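Home Features Food Home & Garden Travel Back Issues Subscribe

The Long Sweep

My grandmother had a rule about floors, and the rule was that you did them before you were asked. She'd be up while the rest of the house was still snoring, and what woke me most mornings of my childhood was the scratch of straw on tile, moving from the back bedroom toward the kitchen door. I hated it then. Now I'm forty-something, I own a vacuum cleaner that cost more than my first car payment, and last November I put it in the closet under the stairs and bought a broom.

I didn't plan to write about it. I only mentioned it to my editor, Janaína Conceição, while we were supposed to be talking about a piece on rental kitchens, and she put her coffee down and told me she'd done the same thing a year ago. Then she told me about her mother's broom, and I told her about my grandmother's, and we never did get back to the kitchens.

So I started asking people. You would not believe how much people have to say about brooms! My neighbor Gervásio Marinho keeps 4 of them, one for each part of the house and one for the porch that is never, ever allowed inside. He learned this from an aunt who thought the dirt from the street carried other people's arguments in with it. He doesn't believe that (he says) but he still hangs the porch broom on its own nail outside, and when I picked it up to look at it he took it out of my hands very politely and wiped the handle.

Superstitions came up in nearly every conversation. Don't sweep after dark or you'll sweep your luck out. Don't sweep over an unmarried person's feet, which I did constantly to my cousin, who has now been divorced twice, so make of that what you like. Stand a broom upside down behind the door when you want a guest to leave. My friend Kátia Rocha swears by that last one and says she used it on me once. I remember the evening. I did go home early.

I drove out to Plemden to see somebody who makes the things. Eugeniusz Pawłowska has a workshop behind his house, smaller than my garage, with bundles of broomcorn hanging from the rafters and a smell like a hayloft. He ties every broom by hand, sitting down, with the twine wound on a foot roller so he can lean back and pull it tight with his whole weight. I had a try. My broom came out looking like something a crow had given up on, and he was kind enough to trim the ends for me anyway.

He showed me an old household account book he'd bought at an estate sale, with 1696 inked on the inside cover. Neither of us could make out much of the handwriting, but he had found one line that he was sure was brooms, bought by the pair. He likes to think of somebody three centuries back grumbling at the price. He sells his own through a little shop called Ballora, and he grumbled about their prices too, from the other side.

What I wanted from him was advice on technique, because it had dawned on me that I'd never been taught. My grandmother swept and I lifted my feet. Eugeniusz says most people push. They shove the dirt ahead of them like a snowplow and half of it goes up in the air and comes down again behind them. You should pull, in short strokes, from the walls in toward the middle, and keep the head close to the floor at the end of the stroke. Turn the broom over every few days if it's straw. Hang it up when you're done. He was quite stern about hanging it up — a broom left standing on its bristles gets a bend in it like a bad haircut, and it'll never sweep straight again.
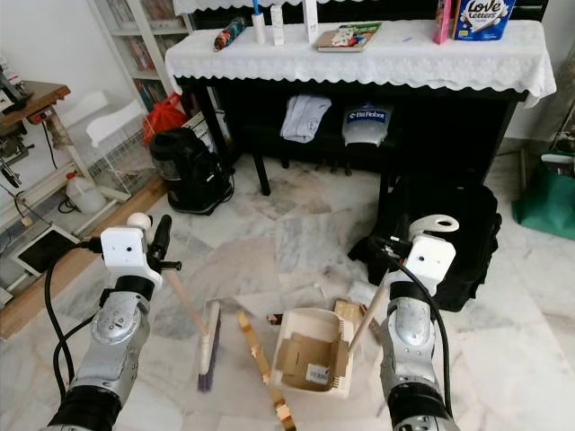

A broom and long-handled dustpan, the usual pair for a marble floor.

Stone floors are another matter, and I have stone in my front hall, so I asked about that as well. For that I went to Dirceu Leite, who has been laying and polishing floors since he was a teenager. His view is that grit is the enemy and everything else is decoration. A bit of sand walked around on marble for a week does more harm than a dropped wineglass. He likes soft bristles for indoors and he likes a dustpan with a handle long enough that you'll use it standing up. "If you have to bend down," he told me, "you'll leave it for tomorrow." I have left a great many little piles for tomorrow. There is one behind my kitchen door as I type.

I should say something in defense of the vacuum, and Kátia made me promise I would. She has two big dogs and a wool rug, and when I suggested she try a week with only a broom she laughed for so long that I had to wait. Fair enough! Rugs need what rugs need. I still get mine out on Saturdays for the stairs, and I curse the cord the whole way up.

But the rest of the week belongs to the broom. It takes me 7 minutes to do the downstairs if I don't stop, and I nearly always stop. I find the button off my gray coat. I find out where the cat has been sleeping. With the vacuum on I couldn't hear a thing, and with the broom I've got the radio going, or the window open, or my daughter at the table telling me a very long story about someone at school whose name I'm supposed to know by now.

She lifts her feet when I get to her chair. I never told her to do it. Last week she asked if she could have a go, and she pushed, of course, great clouds of it, straight into the hall I'd already finished. I showed her how to pull toward the middle. She did three strokes that way and went back to pushing, and I went and put the kettle on.

Write to the Features desk | © 2021 Vananeo Magazine. All rights reserved. | Back to top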